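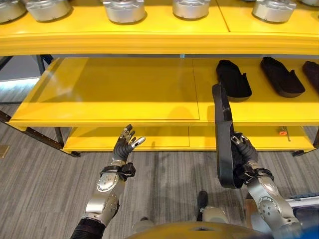
Fig. 1. The robot at the yellow parts shelf, right hand holding a long black piece, left hand open.

Our visit to Ternholm, by Celina Wysocka and Thanasis Tzanetos

We got to the open day on Friday with 56 other students, and we loved it! The best stop was the shelf demo – a two-armed robot handling parts while Kalliopi Drakos, our guide, took questions. We had only read about robot hands in class, so seeing padded fingers and metal knuckles up close was a big deal for both of us. Celina filled 6 pages of her notebook.

We asked how the robot decides where to grip. Ms. Drakos said it depends on the shape of the part, and that flat, bendy ones are the hardest. That gave us our topic for part two of the project, where we will try two kinds of finger pads on our own gripper – foam and rubber.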